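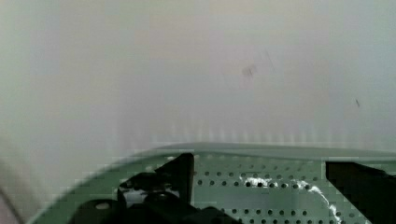 Pale green perforated metal, with an off-white wall behind it.

About Ukiletti

We sell, fit and look after perforated metal: pegboards, shelf backs, bench tops, radiator covers, and the occasional item a customer has drawn on an envelope and would like by Wednesday. If it's a sheet with holes in it, we probably have an opinion.

The business started in Plislow, in half of a building that used to sell carpet. The first job was 18 panels for a school workshop. They were supposed to be gray. A mix-up at the paint shop made them pale green, the school liked them, and we have been explaining to people ever since that we do come in other colors. Few of them order the other colors.

These days there are two sites. Plislow does the cutting, punching and bending. Vatham, a short drive down the valley, does the painting and has the better coffee, a fact it brings up often. Between them we keep 79 patterns on the books, from holes you could lose a pea through to holes you couldn't get a pin into. Four of those patterns make up nearly all our sales. The rest are there for the one customer who will call in December and need nothing else.

Our longest-running line is the Cao, a plain panel with round holes in straight rows and a rim with no holes in it at all. The rim took us longer to get right than the holes did. It gives you something to hold when you're carrying the thing up a stairwell, and it keeps the edge kind to sleeves.

We also take old panels back. Bring in a tired one and we'll strip it, straighten it and paint it again, whoever made it. Scuffs, scratches and white streaks don't worry us – we've seen what people keep in their garages. Please take the hooks off first. We have a drawer with 1000 hooks in it already, and none of them match.

The Plislow counter is open weekday mornings. Ring the bell twice; the first one tends to get lost under the punch press. Vatham is by appointment, and yes, they will offer you coffee.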